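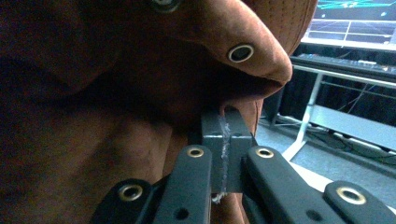
Gripper v2 up against the brown stuff, grommet on the fold.

31 August 2020, Kidstead shop, back corner

Linkage is together. Brass eyelets at the pivots, as Fengying wanted, and I'll admit they look better than the bolts I was defending all through June. They also squeak less. I have stopped bringing up the bolts.

Fabric day. Rigid things were going far too well, so we moved on to something that folds. Suedey brown, bunches up if you breathe near it, and it has grommets, which the jaws regard as handles. They are not handles. Closing on the flat part of a fold works if I come in square. Closing near a grommet, one jaw rides up on the metal ring and the other keeps going as if nothing had happened.

Squeezed the trigger 73 times before lunch. My thumb would like that recorded.

To do:
- Get the string off the center block. Cledwyn says it's structural. Cledwyn is not to be consulted on this.
- Jaw pads. The Stutwood rubber is too slick on nap. Try 800 grit glued on backwards, or anything with some tooth.
- Left side feels stiffer than the right. Could be the eyelet, could be me.
- Reprint the block with a shallower step. File is under Tasholm, in the folder called "final", next to the folder called "final 2".

Fengying wants to put a motor on it by next week. I want to find out where the spare washers went. We'll see who gets there first.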